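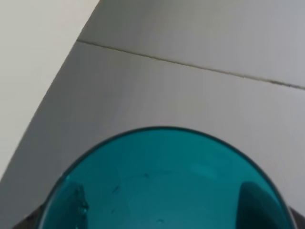
Slide 1. Tinted rooflights and why the catalog number is not enough. The transmittance printed in a catalog is measured on a flat sheet, with light arriving square to the surface. A domed rooflight is neither flat nor lit that way for most of the day. Point to the teal bowl on the slide: the color is lighter in the center and deeper toward the sides, where the walls rise. Looking straight down, the line of sight through a sloping wall is longer than through a flat base of the same thickness, and shading on the slope adds to it. A tinted dome over a corridor behaves in much the same way. Do not go into refraction yet.

Slide 2. Terms. Transmittance is the share of light that gets through. Absorptance is the share that stays in the material and becomes heat. Reflectance is the rest. The three add up to one. Pause here, the later slides depend on it. Mention that visible transmittance and solar transmittance are different columns in the table and that people copy the wrong one.

Slide 3. The Brellville building. Single-story offices, long central corridor, 16 domes in one row. Clear domes replaced with blue-green tinted ones to cut summer heat. The complaint from occupants was that the corridor looked dim by mid-afternoon, although the calculation had passed. Dirceu Lins did the original calculation and is happy for it to be shown. The arithmetic is correct. The input was flat-sheet transmittance at normal incidence, applied to every hour of the day.

Slide 4. Absorption and thickness. Each added layer of the same thickness removes the same fraction of what is left. Doubling the path does not double the loss. If one layer passes 40 percent, two layers pass 40 percent of that, or 16 percent. Ignore surface reflections for this example and say so. Write the two numbers on the board if there is one. Blue-green tints remove more at the red end, so a longer path changes color as well as brightness. This is the reason skin tones and wood finishes looked wrong in the corridor before anybody complained about the level. 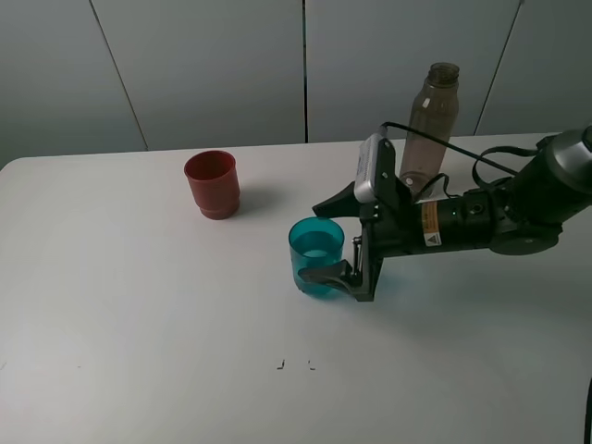 Surface reflections come back in on the next slide. At low angles they grow quickly, and on a dome some part of the surface is always at a low angle to the sun. The flat-sheet figure hides both effects at once.

Slide 5. What we changed in the method. Divide the dome into bands by slope. For each band, take the angle of incidence and the path length, then weight by projected area. Three bands were enough. Finer division moved the result by less than the dirt allowance, so we stopped. Prerka accepts the banded values as a user table – the import wants fractions, not percentages, and gives no warning if you get it wrong.

Slide 6. Dirt and aging. Keep this short. The Jomulik sheet used at Brellville came with no aging curve for the tinted grade. Cauã Andrade took readings under a cleaned dome and an uncleaned one in April, same sky, same hour. The spread was larger than the banding correction on the flat top and smaller on the sides. One pair of readings is not a data set. Say that before the audience does.

Slide 7. Recommendations. Ask the supplier for transmittance by angle, in writing. Check the formed thickness, not the sheet thickness – forming thins the crown most on a free-blown dome, so the middle passes more light than the sheet would. Look at a finished sample against a neutral background before approving a tint. Keep electric lighting controls on the corridor circuit separate from the rooms.

Backup slide, only if asked: heat gain. Absorbed energy warms the dome and part of it is released indoors. We did not measure this part at Brellville. Refer questions on condensation to the session after the break.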